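5.3 Setting up the packing task in Odik

Odik runs the two arms of the cell from one task file. The file lists the objects the planner may pick, the container they go into, and the limits for each gripper. Have the cell powered and both arms homed before you start.

1. Open the Tasks panel and choose New from template. Select Pack to container.
2. Under Container, pick Soft bag. Rigid box expects fixed walls and will reject most grasps near a cloth opening.
3. Run Locate container. Odik draws an outline of the bag mouth over the live view. Drag the corners if the outline follows a fold.
4. Set Release height to 18 mm and save.
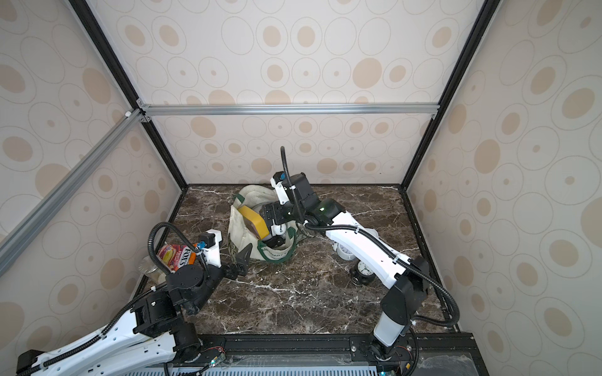
Kevser Erdem
Odik manual, May 2020

Note: Release height is measured from the outline, so repeat step 3 whenever the bag has been moved or has slumped.

5. Under Objects, add a class for each kind of item to be packed. Anything without a class is treated as an obstacle – the planner goes over or past it and never grips it.
6. Open Perception and set Minimum score to 79. With a lower score, touching objects are often merged into one.
7. Under Arms, set Shared zone to On. The planner then reserves space for one arm before it moves the other.

Caution: Keep hands out of the cell while Shared zone is being changed. The arms hold position but stay powered.

8. Press Preview and step through the plan. If it stops with error 393, no free grasp was found. Spread the objects apart and preview again.
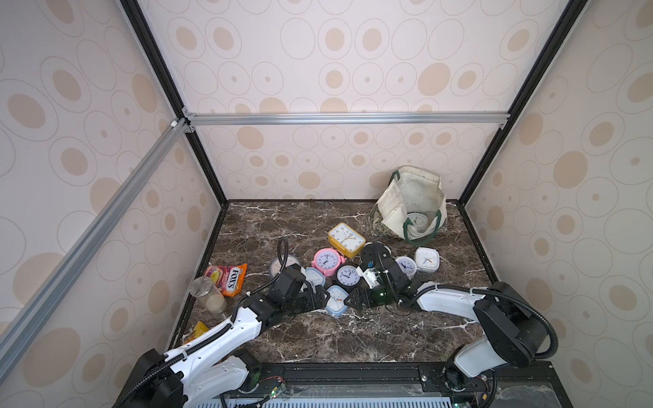 Figure 5-4. Clocks of several shapes on the table, with both grippers among them.

9. Press Run at low speed for the first pass. Planning takes around 8 seconds per object.
10. To end early, press Hold, then Park. Do not switch off the cell during Park.

Logs are saved in the task folder under the task name. For export settings, see 5.4.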